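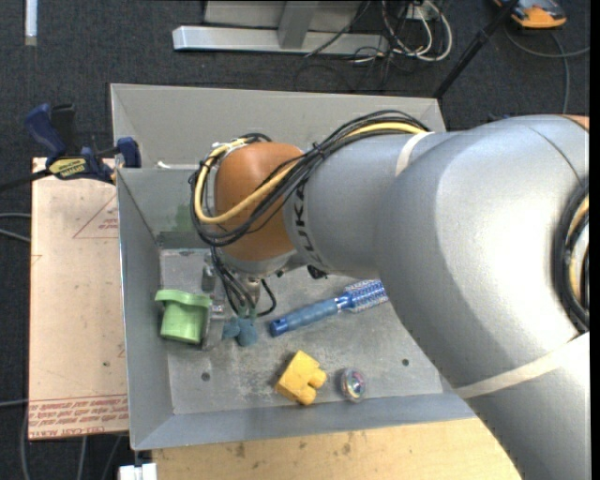
Week 6: Bias cut and grain

Reading: Sarıgül, Garment Structure, ch. 4 (Lynch reader, pp. 21 to 38).

Grain is the direction of the warp. True bias lies at 45 degrees to it. Woven cloth stretches most on the bias and least along the warp.

Effects on a dress:
- the skirt clings at the hip and flares below
- side seams lengthen as the dress hangs
- the hem is marked last, after hanging overnight

Yardage goes up, as pieces cannot be nested tightly. Compare the Zurkurton evening dress (slide 80) with the straight-grain copy.

For Sunday: sketch both layouts, 600 words of notes. Send to Gülizar Sarıgül.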